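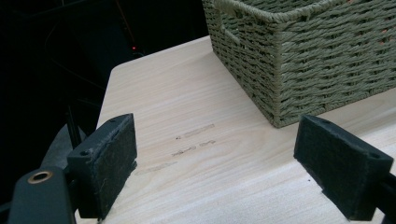 Tuto Pranar Wired Gamepad

January 8, 2022 | Noémi Győri
11 shares | 2 comments
Search products and manuals… Go

The Pranar is a full-size wired gamepad for desktop and laptop computers. It has two analog sticks, a four-way directional pad, four face buttons, two shoulder buttons, two analog triggers and two assignable rear paddles. Item number 1657. It replaces the earlier Tuto pad with the fixed cable, which is no longer supplied.

The shell is matte black. The layout is offset, with the left stick above the directional pad. There is no battery, no wireless mode and no headphone jack. Players who need audio through the controller should look at another model.

Connection

The controller connects by a detachable cable, 2 m long, with a locking collar at the controller end. Turn the collar a quarter turn clockwise to lock it. Do not pull the cable with the collar locked. Any data cable of the same connector type will carry the signal, but only the supplied one locks.

On first connection the controller reports itself as a standard gamepad, and most games will map it without further setup. Older titles that expect the legacy input mode need the mode switch on the back moved to L before the cable is plugged in. Moving the switch while connected has no effect until the next connection. In legacy mode the two triggers share one axis, so a game that uses both at once (brake and throttle, for instance) will read them as canceling each other out.

Sticks and gates

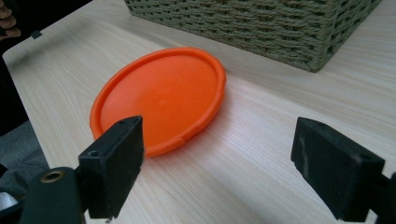 Both sticks use contactless sensors made by Cellico and run inside a removable circular gate. The gate sets the outer limit of travel and has a large effect on how a full sweep of the stick feels, especially in fighting and driving games. Its profile is a ring with a raised wall, much like the rim on the orange plastic lid, and the shaft of the stick rides along the inside of that wall. The wall has to be continuous. A small notch such as the one in the lid's rim would be felt as a catch on each rotation, and the reported position would jump at that point. Inspect the gate under a good light before fitting it, and discard any that is nicked or bent.

An octagonal gate is sold separately. It gives a tactile stop on the diagonals, which some players prefer for platform games. After changing a gate, run the calibration described below, as the two shapes have different maximum travel.

Stick tension is adjustable with the hex key in the box. Turning the screw clockwise increases resistance. The factory setting is 50 gf at full deflection on both sticks. The adjustment does not affect the sensor and no recalibration is needed afterward.

Triggers

Each trigger has a travel stop with two positions. Long travel gives the full analog range and is intended for racing and flight. Short travel shortens the pull and sends the full value at the stop, which suits shooters. The stops are independent – left and right can be set differently.

Rear paddles

The paddles have no function out of the box. To assign one, hold the center button and the paddle together until the indicator flashes, then press the button to be copied. The assignment is stored in the controller and carries over between computers. Macros and timed sequences are not supported, and there are no plans to add them. Tournament organizers differ on whether remapped paddles are allowed, so check the rules of the event. 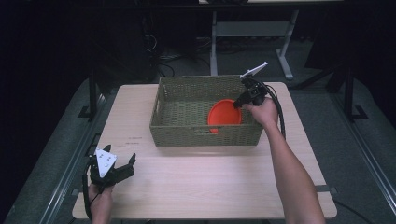

Photo: Lenni Suominen

Calibration

1. Connect the controller and leave both sticks untouched.
2. Hold the center button and press down on the directional pad. The indicator turns amber.
3. Rotate each stick slowly along the gate, several full turns in both directions.
4. Pull both triggers to the stop and release.
5. Press the center button once. The indicator turns white.

If the indicator blinks red at the end, one of the axes did not reach its expected range. Repeat from step 1. If it blinks red again, check that the gate is seated flat under its retaining clips.

The inner dead zone is set to zero in firmware. Many games apply their own, and stacking the two was the most common complaint with the earlier pad. If aim drifts in one game only, raise the dead zone in that game's options before recalibrating.

Firmware

Updates are applied with the Tuto desktop utility. The utility does not need to stay running and can be removed after use. The next release is planned for March and adds separate response curves for the left and right sticks. Button assignments are kept through an update, but calibration data is cleared.

In the box

Controller, locking cable, hex key, one spare pair of circular gates, printed quick guide. The octagonal gates and the Wieczorek hard case are listed under accessories. The case also fits the earlier pad – with the cable coiled in the lid pocket.

Comments (2)
Share this page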